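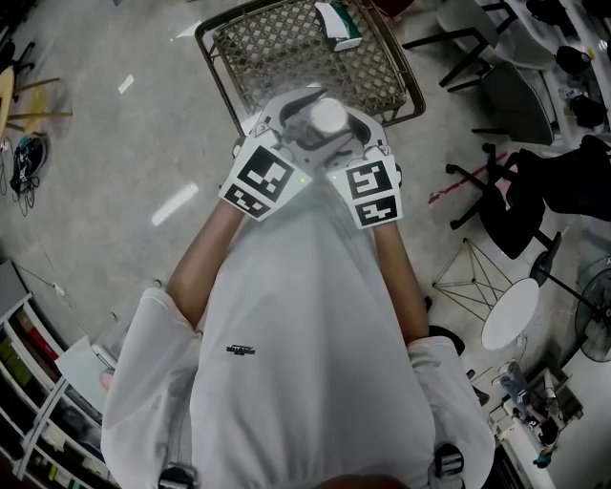 Hand-held gripper, both hands, view from the head rig. Rattan chair ahead.

14/08/2023

Tidying, continued. The question on the whiteboard is still "can a machine do the chores yet", in Pierina's handwriting, with the "yet" underlined by somebody who has never had to file a parts order. My answer as of tonight is that it can do a few of them, provided you do the rest first.

For anyone picking this book up cold: demonstrations go through the hand-held gripper, a person does the chore with it, and the policy (Stillside, third version) learns from the recordings and then has a go on the arm. The markers on the side panels give us the width of the fingers. The head view gives us the room. The person gives us a sore neck, which we don't log.

Chore list for this block, unchanged:
Put small things back where they live.
Clear a chair so that somebody can sit on it.
Clear a side table.
Pick up off the floor anything that isn't floor.

The last one was Thiện's wording and I let it through because I was hungry. It is the worst specification we have ever written. A cable is not floor. A strip of tape is floor, except when it has come up at one end. A bag is not floor but may well be where its owner wants it. I've asked him to rewrite it as a list of objects and he has said "yes, Monday", and it is Monday.

State of the recordings: 1,353 usable demonstrations in the set after the cull. I threw out 819 in the process. Most of those went for the dullest of reasons, markers out of view because whoever was holding the gripper had turned it in towards their stomach. Everybody does it when they get tired. It's a natural way to hold a thing and completely useless to us. New rule, please copy it on to the card by the door: panels face up, elbows out, pretend you are carrying a tray of soup.

Chair clearing. This is the one I had hopes for. A light box on a seat is an easy grasp and there's only the one decision, where to put it down afterwards. Policy picks well. It picks really quite beautifully, I'd let it near my own crockery. Then it puts the box down on the nearest flat thing, and the nearest flat thing to a chair is usually another chair. Ran it with two chairs side by side and it moved the box across, stopped, and reported the task complete. Strictly speaking the first chair was clear. My brother tidied his room on the same principle until he was nineteen.

Lattice seats deserve a note of their own. The crisscross kind confuses the depth badly and the fingers come in too low, so you get the tip of one poking through a gap and then a lot of gentle tugging. No damage, stopped it by hand. Pierina wants to leave woven furniture out of the set. I want more of it in. People own this stuff, and a tidying machine that only works for households with solid seats is going to need a very strange advert.

Round things. White round things are worse than coloured round things, and on this pale concrete worse again. The floor has specks and scuffs and shiny streaks where the light lands, and the detector has at various times proposed to tidy up all three. Thiện watched it go after a reflection for nine tries. He said it was like having a cat, but a cat gets bored. I've set the retry limit to 4, which he considers cruel.

Cables. No. I'll write more when there is more to write. A thin white cable on a pale grey floor is invisible to it until it's dragging one, and a tangle counts as a single object of no fixed shape. Until further notice cables are a human chore, along with deciding whose bag that is.

Books. We haven't started on shelves and I would like it minuted that I'm not keen. Pulling a book out is fine. Getting it back between two others needs a second hand, or at least a push with something, and the Ratanaporn fingers are curved, lovely for a cup and hopeless for a spine. Pierina thinks a flat fingertip would sort it. She's drawn one. It looks like a fish slice. I have agreed to print it so that we can find out, and so that I can own a fish slice.

Timings, since the Holtetti people will ask again in September and I'd sooner have them written down in words now than be pushed into a graph later. The arm is slower than a person at everything. On single objects with a clear spot to put them, it's slow the way a careful guest is slow. On anything with a choice in it, you could make tea. On the side table (the little round one on thin legs) it's so cautious about knocking the thing over that it spends most of the run hovering, and I don't blame it, I've knocked that table over twice myself.

Had a long argument over lunch about whether it matters. Pierina's line is that slow is fine if you're out of the house. She'd happily leave for work with the place in a state and come home to most of it done, and who cares if it took all day. Thiện's line is that you would spend the whole day wondering what "most of it" covered. I'm nearer to Thiện. The trouble with the failures we get is that they look tidy. A mug on the floor is plainly a mess. A mug placed neatly upright in the bin takes you a week to find.

Shop-floor version: Piltesau sent over their wish list, and it's a better list than ours. Swap a full tray for an empty one. Put the torque driver back on its hook. Sweep under bench. Everything there has one right place and it doesn't move, and I think two of the three could be got working with what we have. Sweeping is out, see cables. If I had to put money on where this gets useful first it would be a room where someone has already painted outlines round all the tools.

To do
- Re-record chair clearing with the put-down spot somewhere sensible, and vary it.
- More lattice and woven seats. Pierina has been overruled, politely.
- Recalibrate finger width before the next session, readings were drifting by the end of Friday.
- Card by the door: soup.
- Thiện: floor list. Objects, please. No philosophy.
- Print the fish slice.
- Find out whether the neck strain is the rig or the looking down. Pierina says swap wearers more often, so trying that from tomorrow, she's on first.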